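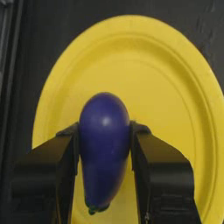
Dionysis wants to know why the Flundbridge recipe cards list cups and never grams. Fair question! I typed them the way the cooks wrote them -- smudges and all.

Recipes > Community > Flundbridge cards
Browse Files Issues Wiki

# Flundbridge Recipe Cards

951 cards in one CSV, mostly stews and bakes, plus 60 I still can't read.

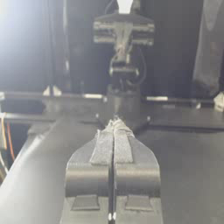
Aliki Papadakis asked in March whether the `serves` column could be trusted, and I'd say only for the cakes. The stews say things like "serves the street" (I left those in).

## Columns

- `title`
- `cook`
- `serves`
- `method`

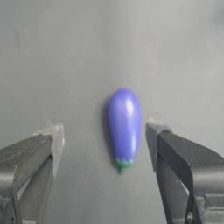 Analyn Marquez, maintainer

Spelling is untouched, so search for "zuchini" too. Fixes are welcome, send them in batches of 200 rows or fewer -- my laptop is old.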